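Weekend baker's helper wanted at Koppel

Hi, I'm Roswitha Heitmann, and I run a tiny bakery called Koppel with my friend Dexter. We're looking for someone to join us on early mornings, and I do mean early (we start at 3, sorry!). You'd be shaping rolls, filling trays and, once the doors open, chatting with our regulars over the counter.

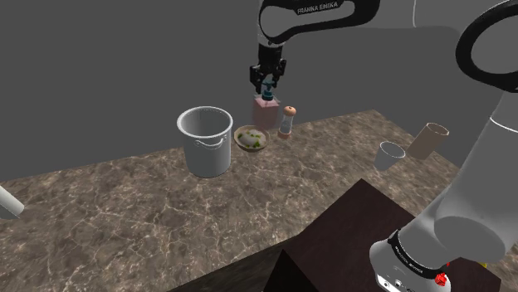

You don't need any bakery experience. I had none myself when I started, and my first rye loaves could have held up a bridge! If you can lift a flour sack and stay cheerful before sunrise, we'll get along fine. It's 10 hours a week, $19 an hour, plus all the bread you can carry home.

Want to give it a go? Drop in and ask for me or Dexter, or leave a note with your phone number by June 16, 2022. We'd love you to come bake with us for a morning (paid, of course) before you decide.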